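Floltthorpe workroom: progress to the end of August

The second stage of the grant covered the move out of the old store and the setting up of a proper workroom at Floltthorpe. The move is finished. The shelving went up in the first week and the tables followed once the floor had been repaired. We had hoped to have the lighting done at the same time, but the fittings came late and the last row was only wired in on a Thursday evening.

Kimutai Shemweta has taken over the daily running of the room. He and Rehema Kinyua agreed a simple rule for the tables — one item out at a time, put away before the next is fetched — and it has cut down on things going missing between sorting and storage. Padded and stitched pieces are handled separately from the hard goods, as they take longer to check along the seams.

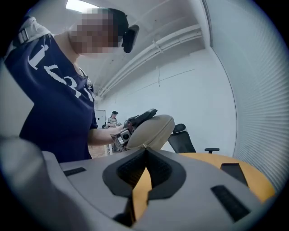 Sorting is behind the plan. We have been through 536 items out of the 1768 on the list Atieno Lukumay drew up in the spring. The soft goods account for most of the delay, and we now expect to finish them before starting on the boxes from Tratine.

Spending is within budget except for storage tubs, where we went over by roughly 9 per cent. Musyoka Tanui has moved the difference across from transport, where we needed two fewer van trips than planned.

For the next stage we ask that the closing date stay as it is. If the soft goods are still not done by the halfway point, Akinyi Nyamweya will write to you with a revised timetable. The signed inventory sheets are held at the Floltthorpe office and can be sent on request.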